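Grinder setting drifts through the day on a café espresso grinder, how much is normal?

Posted in Coffee and Cafés > Equipment
Tue 26 November

Genivaldo Moura
We run a small café in Pandovley with 17 seats, serving coffee, toast and a short lunch menu. The espresso grinder is a Fellier with flat burrs and a timed dose. I set it at opening: 18 g in, 36 g out, 28 seconds. By mid-morning the same setting gives 23 or 24 seconds and the cup tastes thin. I tighten the grind by one mark, it holds until lunch, and then in the quiet hour after lunch it swings the other way and the first shot chokes the machine.

Beans are a medium roast from Drustwood, delivered weekly in 1 kg bags and opened as needed. Water is filtered and the cartridge was changed in July. Shot counter on the machine read 424 for the last full week, so this isn't a high-volume site. The burrs were replaced 200 kg ago according to the previous owner's log, though I can't vouch for how carefully it was kept.

Things I have already ruled out:
Pump pressure, steady at 9 bar on the gauge.
Basket, swapped for a new one with no change.
Staff technique, as I pulled all the shots myself for two days.

Is this drift to be expected, or should I be looking at the burrs or the burr carrier? I'd prefer not to strip the grinder down during opening hours if the answer is simply to adjust more often. 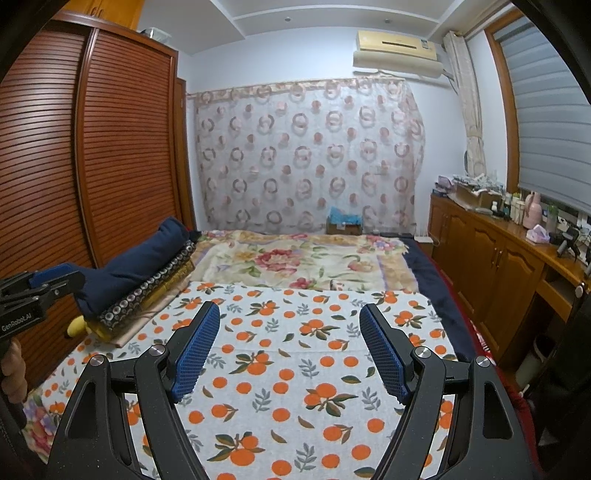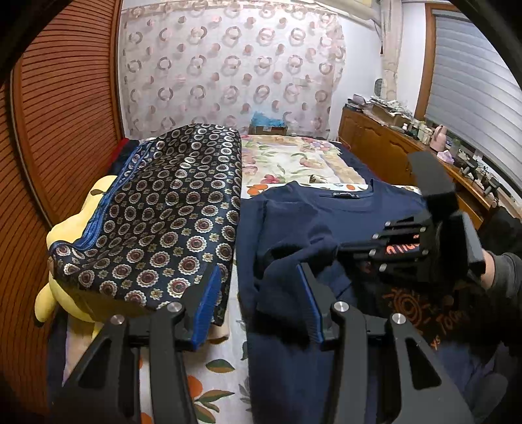 pandovley_north
Some drift is normal on any grinder without active cooling. What you describe is mostly two separate effects, and it helps to treat them separately.

First, dose. A timed grinder doesn't deliver a fixed weight. As the burrs and chamber warm up, the output per second changes, so your 18 g may be 17.2 g by half past ten. A lighter dose in the same basket runs faster. Before you touch the grind collar, weigh the dose. If it has moved, correct the timer and pull again. Many people chase the grind for weeks when the timer was the fault.

Second, retention. Your grinder will hold a few grams between the burrs and the chute. After a quiet hour those grounds are stale and the burrs have cooled, so the first shot won't behave like the last one you pulled. Purge 5 g after any gap longer than half an hour and throw it away. Do the same after each collar change, otherwise you are judging the new setting by old coffee.

Keep the hopper at least half full too. The weight of beans above the burrs affects the feed rate, and a nearly empty hopper will throw your dose out on its own.

I would log dose, yield and time at opening, mid-morning, after lunch and before close, for a week. If the dose is steady and the time still moves by more than four seconds, then look at the burrs. Check the edges with a fingernail with the power off and the plug out. A sharp edge will catch, a worn one slides. Check also that the lower carrier has no play when you rock it by hand.

Bragança
Just get a grinder that weighs the dose. We did and it stopped being a problem.

If you can't, keep the beans away from the oven. Ours sat on the shelf over the toaster and it made a mess of everything.

Genivaldo Moura
Thanks both. Weighed the doses this morning: 18.1 g at opening, 17.3 g at 10.40. Timer went up by 0.2 seconds and the shot came back to 27 seconds with the collar untouched. I hadn't been purging after lunch at all, so that starts tomorrow. The hopper is normally run down before I open a new bag, and I'll change that as well.

Carrier has no play that I can feel. Will check the burr edges after closing on Sunday.

pandovley_north
Good. When you have the top burr out, brush the threads before you refit it. Fines in the threads will stop it seating level, and you will be back here with a different fault.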